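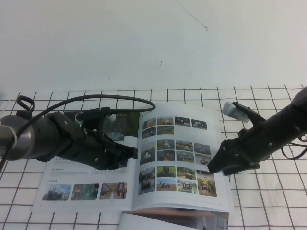
Folding, Stitching and Reading the Small Booklet
Notes for the second meeting, Mariama Quaye

Welcome back, everyone, and thank you for bringing so many good things from home last time! I've been thinking about Ebenezer's question ever since, the one about why a page count so often comes out divisible by four. Take any sheet of paper, fold it once, and you have two leaves and four pages. Nest a few of those together, put a stitch or a staple through the fold, and you have a booklet. If your writing comes to 13 pages, you will be printing 16, and somebody has to decide what goes on the other three.

Grain comes next, and I know it sounds fussy. Paper bends more willingly one way than the other, so try it in your hands before you fold (gently, both directions). Folded against the grain, a heavy glossy stock can crack along the spine, and the pages never want to lie down.

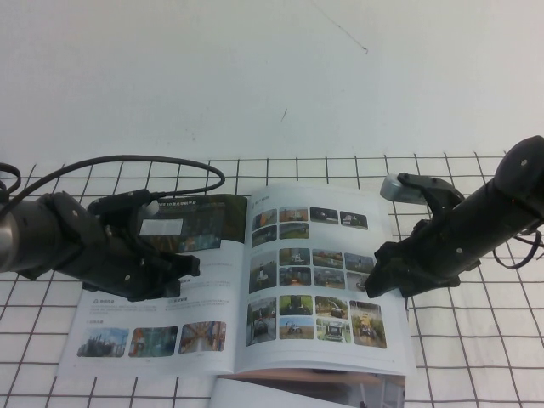
Page 338

Now to layout. One large photograph at the top of a page with a row of smaller ones along the bottom is an old, dependable arrangement — it gives the eye somewhere to land first. Keep your captions short, and leave more margin at the fold than you think you need.

For next time, please read the Nesero chapter and fold a blank dummy of 16 pages. Number it in pencil before you unfold anything. Faustine has the bone folders if you need to borrow one.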